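Kingi cell simulator, third week

I have been running the trial license of Kingi, the simulation package Skorkberg sells alongside its plate-handling kit. The question I wanted answered was whether I could lay out a small lab cell in software, get usable motion paths from it, and skip a few days of moving hardware across a bench. Mostly yes, with some complaints.

Installation took most of a Wednesday morning. The download is large and the license daemon refused to start until I opened a port that the manual mentions only in an appendix. After that it was stable. I have had 2 crashes, both while importing a CAD file that Cirkitz exported with its units set wrong. Kingi read millimeters as meters and tried to build a collision mesh for a bracket the size of a parking lot.

The stock library covers arms, grippers, plates, holders, trays and enough furniture to fill out a room. I built my test around the plainest job I could think of: take a microplate from a holder, move it across a breadboard, set it down in a tray. Collision checking runs against everything in the room, cabinets and shelving included, so it pays to place those early. 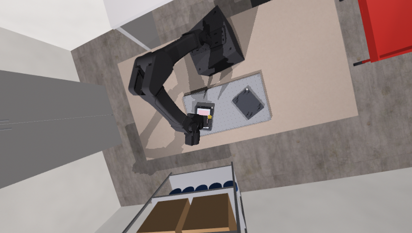
Top view in Kingi, gripper at the plate holder. The target is the dark tray on the right half of the breadboard.

I rotated the tray to about 45 degrees on purpose. Square layouts let the planner off easily, and I wanted the wrist to do some work between pick and place. With the default settings the planner found a path every time, but it liked to swing the elbow wide. Raising the joint travel penalty to 800 fixed that. The units of this parameter are not documented.

Contact is the weak part. Friction between the fingers and the plate skirt is a single coefficient per material pair, and the default is too generous. Drahomíra Kolář at Grorgate sent me her values for polystyrene on rubber and the results became more believable – plates now slip when I grip them badly.

Batch mode is the reason I would pay for it. I queued 4,000 runs with small random offsets on the holder position and left it overnight. 46 failed, nearly all of them with the holder shifted toward the robot base. The log gives joint angles at failure, but no picture, so each case has to be replayed by hand.

Still to do: the force sensor plugin, and the export to the real controller. The trial runs out at the end of October.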